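Search this blog
Go

Who is running the Lullorside appeal now?

24 November 2023

A few readers have written to ask whether Merike Stankevičius has left the Lullorside Winter Appeal. The short answer is yes, as its chair. The longer answer is that she will still be around, and I think the appeal will miss her in ways it hasn't planned for.

For anyone new here, the appeal raises money for families with a child in long-term hospital care. It pays for petrol, parking, hot meals and the odd night in a guest house. Merike chaired it for 14 years. She also presented the evening show at Chae Hall, which is how most people in town know her.

The letter to supporters came out at the start of November. It was four paragraphs long and thanked her in the third. It said the appeal was moving to "a shared leadership model" and that this year's evening would be streamed as well as held in the hall. There was no mention of who would present it. I rang the office and was told that hadn't been settled.

I spoke to Merike last week. She didn't want to say much about the meeting where it was decided, and I didn't push. She said she had offered to stay on for one more year and the offer had been declined. She has been asked to record a short message for the start of the stream and has agreed to do it.

I should say that I have an interest. My sister's family was helped by the appeal when my nephew was ill. He was in hospital for 16 weeks and they lived a long way out, and the parking alone would have finished them. Merike came to the ward herself with the forms. 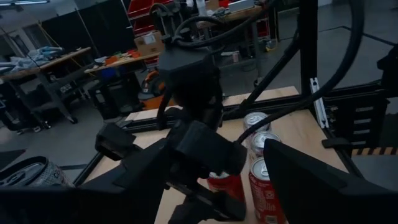 Four drinks cans on the table.

The first evening I went to was in the old Matum building, before it was sold. The heating failed and people kept their coats on. It raised just over 900 pounds, most of it from a raffle and a cake auction that went on far too long. Last year's took a good deal more than that, though costs have gone up too. Hiring Chae Hall isn't cheap and the sound has to be paid for separately.

I can see the case for a change. The audience has been getting older, me included. Giving by text and online has overtaken the buckets, and you can't run a stream the way you ran a raffle. Zellitz, the firm handling the online side, say they can cope with 1000 people watching at once. I would be surprised if we needed that, but I've been wrong about this sort of thing before.

What bothers me is the manner of it. If you have had the same person fronting a thing for that long, you let her say goodbye on the stage. A recorded message at the start, while people are still finding their seats, is a poor swap. I have written to the appeal to say so and had a polite reply telling me my comments had been passed on.

I will still be going and I will still be giving. The families need the money whoever is holding the microphone. Tickets are on sale at the library desk and at the hall box office, and the price is the same as last year. The doors open at seven. If you can't get there, the link to the stream will be on the appeal's own page nearer the time.

If I hear who is presenting I'll put it up here.

Get new posts by email. Enter your address and press Subscribe. You can unsubscribe at any time.

Recent posts
Gift Aid forms and how to fill them in
The hospice shop is moving again
Why I stopped giving on the doorstep
Notes from the Lullorside sponsored walk
Old coins, foreign coins and charity tins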